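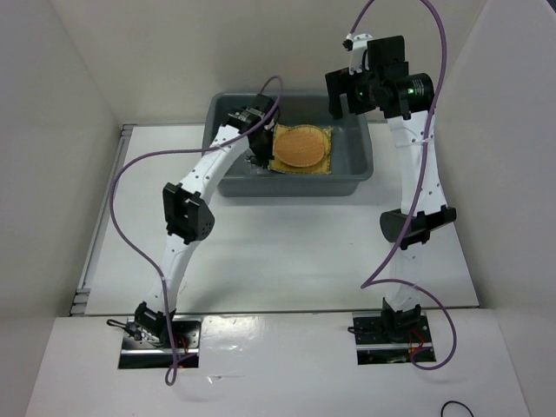
Cordeiro Manipulation Group, bench list

Re: gripper swap on the two-arm cell

Rodrigo Bastos wrote:
> Did the Custton fingers go on both arms or only one? And are you
> still running the old bin? I have 207 episodes from the Bridau
> cell and would like to know if it's worth comparing them with yours.

Both arms, same fingers. The gray bin is the same one as before, at the back of the table, and the items are the yellow fringed mat with the round woven disc on top. The left arm goes in over the left half of the bin and comes down beside the mat. The right one waits up over the rear corner with its fingers open.

Results so far with the disc on the mat, left arm only:

Custton fingers: 198 clean picks out of 207
old fingers: 38 fewer than that, same number of tries

A pick counts as clean if the disc comes up and the mat stays in the bin. Most of the misses were the mat coming along by its fringe. Closing slower helped a little. I have not tried it with the softer pads yet.

Two things to watch if you fit them at Bridau. The tips reach lower than the old ones, so redo the floor height before you let the arm into a bin. I forgot and the controller stopped on a force limit, error 2369 in the Sustomel log. Clearing it needs a full restart of the controller, not only the arm.

The other is the long purple cable. On the left arm I leave a small loop above the gripper and a wide one out over the tabletop. On the right it is tied to the forearm and needs slack at the elbow. With less than that it pulls on the connector when the wrist turns all the way.

As for comparing, I'd say yes, but only the left arm runs. My right arm numbers are from before I changed the wrist speed and I don't trust them. Can you send your config file along with the episodes? I'd like to check the closing speed first.

I'm at the bench until 4 most afternoons if it's easier to call.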